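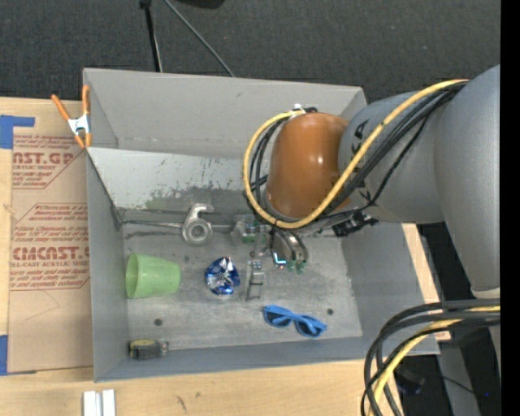

*Photo: Afiq Pattinasarany, cell 2, fixed camera*

Tuesday, 7:40 a.m. Started on the curved metal fingers. The Bremach parallel jaws came off last night and are back in their box with the shims. Tool offset re-entered by hand, then checked against the floor of the bin with a feeler gauge. First check was out by more than I like, second was fine. I had typed the old finger length.

Bin contents for the morning: green cup, blue and silver foil wrapper, small clear plastic box, metal bracket with the hole, small gray block, blue-framed sunglasses, tape measure. Same objects as the Bremach runs so that the two logs can be compared line by line. Closing force 40 N on everything to begin with. Chelsea wanted a force per object and I said later. If the force changes along with the fingers I won't know what I'm reading.

Cup: good when it lies on its side. The curve follows the wall and there is little squeeze needed. Flat jaws dented it at the same setting.

Foil: picked every time, but it deforms and the width reading at close is useless as a grasp check. Need another signal. Motor current might do. Everett says the Pandero controller filters current too heavily to show a light contact and he is probably right.

Clear box: bad. The grip is all right once the fingers are there. Getting them there is the trouble, as the depth camera returns the bin floor through the walls of the thing and the planner wants to go straight down into it. I stopped two approaches by hand. Ran the rest from taught poses so the finger comparison isn't polluted by a camera fault. Marked those rows T in the log.

Sunglasses: folded, flat, lenses dark. Fingers go under the arms if the approach is square to them. From any other angle they push the glasses across the floor. I expected the flat jaws to be worse here and they were better.

Bracket: it lies close to the back wall and the outer finger has no room. The Karaca planner rejects the pose, correctly. Turned the wrist 90 degrees and it accepted, but the cable loop pulled tight against the wrist cover before the tool got to depth. Backed out. There is plenty of slack in the resting pose and almost none in that one. Yolanda's answer is to reroute along the forearm with two more ties. Mine is a joint limit until the comparison is finished. Put the limit in. It costs us some of the back wall, for both finger sets, so I'll have to repeat the flat-jaw bracket runs with the same limit. Annoying.

Noon. 74 attempts logged. Cycle time from trigger to lift is 220 ms longer than with the flat jaws. Spent most of lunch looking for it in the planner. It was in the gripper: the opening stroke is set wider for the curved fingers, and the arm waits for the "open" bit before it descends. Changed the program to open during the transfer move. Did not rerun the morning set. Will note the change at row 75 and subtract when comparing.

2:15 p.m. Rochelle came by for the Bruter controller question. She wants to know whether we can drop Pandero altogether by April. Told her the Bruter box holds position as well, has the better current trace, and drops the gripper bus if the e-stop is released with the tool powered. Reproduced it for her. Log entry 1667 has the fault code. They have had our report since last month and sent back a request for the firmware version, which was on the first page.

Afternoon runs on the gray block and the tape measure only. Both easy. The block rotates a little in the curved fingers when it's taken by its edges and sits wrong at place. A pad with a flat section near the tip would fix that. Sketched one, 8 mm flat, and gave it to Everett for printing. He asked for a chamfer on the leading edge.

Left to do:

- flat-jaw bracket runs with the wrist limit on
- clear box again, with the side light
- ask Afiq to move the overhead camera so the wrist doesn't cover the back wall at pick
- new pads when printed
- re-torque the finger screws, cold

Controller off at 6:05. Fingers left on.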